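Let the Notice Be Longer

The Latwood paper now allows 148 words for a death notice. I think it is too few. When my aunt died in August, we had to choose between her 42 years at Hiltus and the names of her grandchildren. We kept the names, and her work became one word, "retired."
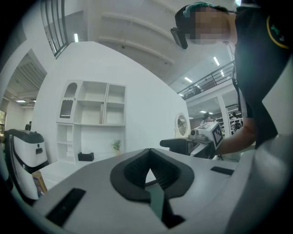

A notice should tell how a person spent the ordinary days. Most of us are remembered in a small posture, like the person leaning over at the right, with the head bent down. My aunt was like this at her sewing. For such a sentence I would gladly pay for 17 more words.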